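Small Spaces, Week 7: Storage and the things we reach for

Hi all. These are my notes from class, tidied up a bit and with the parts I rushed through at the end put back in. If you missed the session, read these first and then look at the Otach floor plans, which are in the shared folder under Tornham (don't ask, I named the folders in a hurry).

We started with Elisa Costa's question from last time, about why storage always seems to run out no matter how much of it you draw. My short answer is that we tend to plan storage by volume and people use it by reach. You can give a family a whole wall of cupboards and they'll still pile everything on the one shelf between hip and shoulder height. I did it myself in my first apartment! I had a gorgeous deep closet and kept my coats on a chair for a year.

So when you survey a home, write down what people use every day before you measure a single cupboard. The Bianchini reading is good on this, though you can skip the long middle part about pantries unless you love pantries.
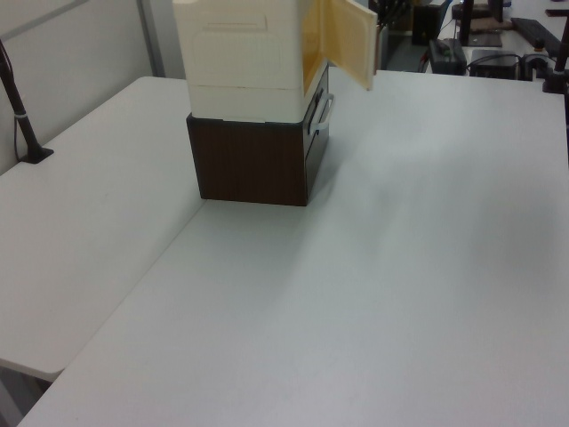

HANDLES, DRAWERS AND DOORS

I spend more time on handles than most teachers would, I know. A handle tells your hand what to do. A loop says pull, a flat plate says push, and a round knob could go either way, so people hesitate. Go home and watch somebody open your kitchen drawers who has never been in your kitchen. It's great fun and you'll learn more than you will from me.

Drawers beat doors for anything low down. With a door you have to crouch, open it, and then peer past the front row to find the thing at the back. With a drawer the back row comes out to you. The trade is floor space, and in a narrow room that can kill the idea. Draw the drawer fully open on your plan – always – and then draw a person standing in front of it. Graziella Sorrentino's galley kitchen lost a whole bank of drawers this way, and it was a better kitchen afterward.

Stacking came up too. Stacking separate units is cheap and you can rearrange them when your life changes, but check the weight, check that the bottom one sits level, and keep the heavy stuff low.

TRAYS AND OTHER MOVABLE STORAGE

We only had a few minutes for this, so here's the fuller version. I think of a tray as a shelf you can carry. It gathers small things together, and when you need the surface back you move the lot in one go. Older households did this all the time, with a tea tray, a sewing tray, a tray for letters. Then we all got built-in everything and sort of forgot.
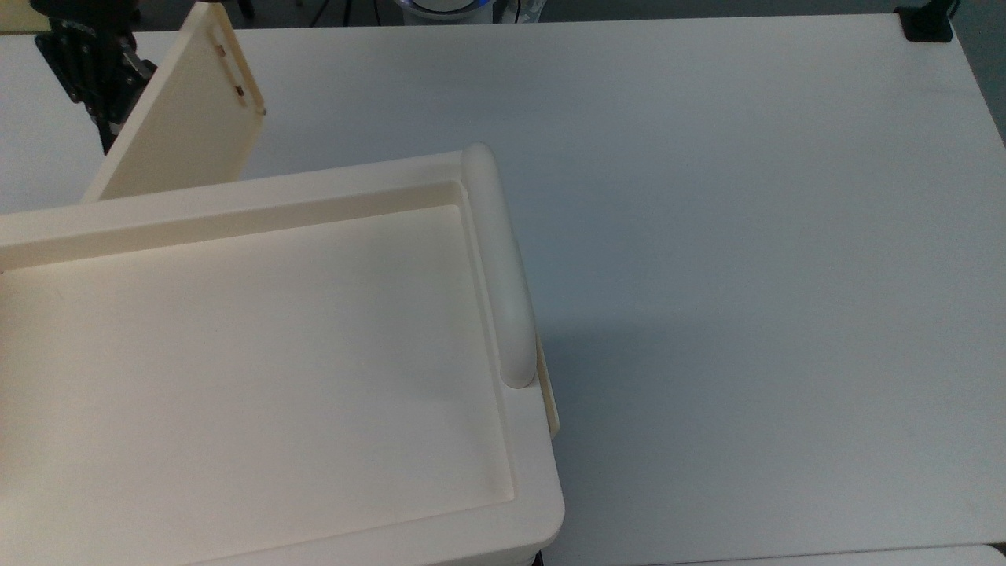 Cream tray with a raised rim and a rounded handle.

For your Semley project I'd like at least 2 pieces of movable storage in the scheme. Show me where each one lives when it's in use and where it goes when it isn't. That second part is where most student plans come unstuck, mine included back in 2000.

What to hand in: one plan, one section through the busiest wall, and a page on the daily habits of the person you surveyed. Pencil is fine. Please put your name on every sheet. It's all due 1st June, and my office is room 14 if you want to talk it over before then.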